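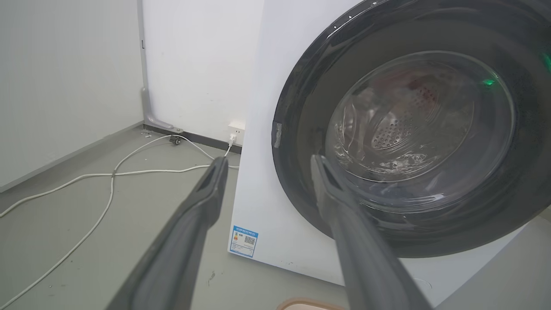 Vivek Kanaujia told me the village had been dying since before he was born, and then he asked if I wanted lunch.

15 December 2022
By Bimla Kanaujia

Vivek is my cousin, so he gets to talk like that. I'd come up to Thongsuk with a notebook and a printout of the housing count, which I'd been carrying around since April, and I wanted somebody local to tell me what it meant. The count says there are 358 homes in the place. It doesn't say which ones have a light on in the evening!

So after lunch we walked. You can cross Thongsuk on foot before your coffee wears off (I tried it), and the road up from the old mill is steeper than the map lets on. Vivek pointed at doors the whole way. Rented, sold, rented, cousins in the city, sold again. The big stone house by the bridge counts as a main home on paper, and the family that owns it comes for 2 weeks in summer.

I love a table of numbers, I really do, but a home gets one box and people don't live in boxes that neatly. What do you call a place where a grandmother spends the winter and her grandson spends the rest of the year?

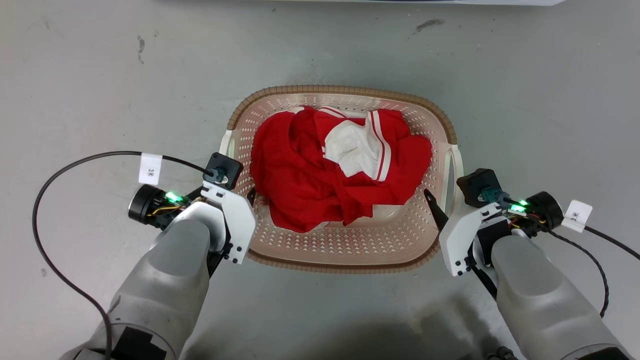 Second homes, first problems

Over in Gresen, the next village down the valley, they've had the same argument for 8 years. Second homes pay the same local tax there as everybody else's, and plenty of people think they should pay more. The bakery owner doesn't. Her best customers are weekenders, and she'd like them kept happy, thank you very much.

The vacant houses worry me more. Thongsuk has 6 on the street behind the school alone, and one has a fig tree coming up through the porch. Vivek has been trying to buy the one next to it, but the title is split between heirs who haven't spoken in years. He still mows the front strip every couple of weeks.

I'm going back in the spring with the new count, if it's out by then.

Last updated: 15 December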